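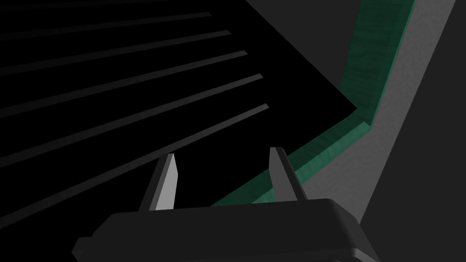

Progress report to the Whitfield education fund — Rarnton robotics club, spring term

1. Where the project stands

The simulation part of our project is now working. The students built a virtual bench in the Stotutis software, with a two-finger gripper and a tray with a green rim. Each student can open it at home and try a program before the club meets on Tuesday. We planned to finish this in February and we finished it in March, so we are one month behind the schedule that we sent you.

2. Results of the term

The club has 13 students. They ran the pick task 1000 times in simulation with their own programs, and the gripper took the part correctly in 70 percent of the runs. Our goal for the end of the year is 93 percent. Most of the failures come from the approach angle: the fingers come down too steep and touch the rim before they close. Two students are rewriting this step now, and the first tests look better, but I prefer not to give a number yet.

3. Money

The license and the two used computers are paid. We did not spend the travel money — the regional competition was moved to the autumn. I ask your permission to keep this amount for the same purpose.

4. Next term

We will move the programs to the real Flolleo arm in the school workshop. The grip force must be tested again there, and we expect the result to be lower at first. The younger group will write the safety rules for the workshop and start with the simple stacking task. The next report will come in June, together with the receipts.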